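Setting a Table People Want to Sit At: Final Project Report
Tadeusz Krajewska
Falerstead, 6/21/18
5 min read

When I signed up for the home and interiors course I thought I would end up doing something large, like a bedroom makeover or a set of shelves, and my first proposal was in fact for shelves. My instructor read it and asked me where in our house people spent the most time together, and I had to admit that it wasn't my bedroom. It was the kitchen, and mostly standing up. We eat leaning on things. So the project turned into a study of our little breakfast table, what was wrong with it, and whether I could get my family to sit down at it in the morning without anyone having to be nagged.

Some background first. Our kitchen in Stultwood is long and narrow, and the table sits at the far end under the window. My grandmother bought it secondhand before I was born. Over the years it had become the place where the mail went, along with the phone chargers, the dog's leash and a stack of catalogs that my father says he is going to read. I kept a diary through the month of February in which I wrote down what was on the table every morning before school and who sat there. It makes sad reading! Most mornings the only thing that got any use out of the table was the mail.

The first part of the work was plain tidying, and I'm a little embarrassed by how long it took me. I had planned on one afternoon and it swallowed 2 weekends, mainly on account of every single thing on that table needing somewhere else to live. The chargers went to a drawer by the back door. The leash got a hook. The catalogs are in a box, and my father has been told where the box is.

The second part was color, and this was the part I had looked forward to. In class we used the Galli color cards, a fat deck that you fan out and hold against your walls and your dishes until something looks right. I took the deck home and carried it around for days, holding the cards up at breakfast and again in the evening, when the light is much yellower. I kept coming back to soft green and pale pink. I had always thought of those as colors for a baby's room, but next to each other they looked fresh and calm to me, and they had a way of making food look good, especially anything orange or red. My mother was doubtful about the pink and asked if we could try it in something small first, so the pink went into the plates and the green stayed underneath, in the tile.

I priced everything at Zidex and then again at the thrift store, and you can guess which one won. The total for the whole project came to $114, and that includes a tube of grout cleaner, two cushions and a lamp I later took back out again (too bright, and it hummed).

The third part was working out what should be on the table all the time. Our textbook says a centerpiece should be low enough to talk over, and I agree with that, but I would add that it ought to be something you can use. I tried a vase first and the cat took an interest. I tried candles, which look silly at seven in the morning. In the end I settled on fruit, put out on a plate instead of down in a bowl, so that each piece has some room and you notice it when you walk past.
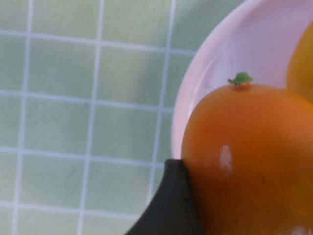

My brother, who has never in his life gone looking for fruit, started taking a piece on his way to the bus. I hadn't planned for that, and it meant restocking more often than I had budgeted for, but I count it as a good result. By the end of the project my diary showed at least one person sitting down on most mornings, and usually for about 10 minutes, long enough for toast and a bit of conversation.

There are things I would do differently. The cushions slide and need ties. I should have cleaned the grout before I chose the colors, as it came up lighter than I expected and I had to go back through the cards all over again. And I would have asked my grandmother sooner, because she remembered exactly how the table used to be set when my mother was small, and a lot of what I had figured out so slowly she could have told me over one cup of tea. She came by last week and sat in her old spot by the window, and she has asked for a cushion with ties.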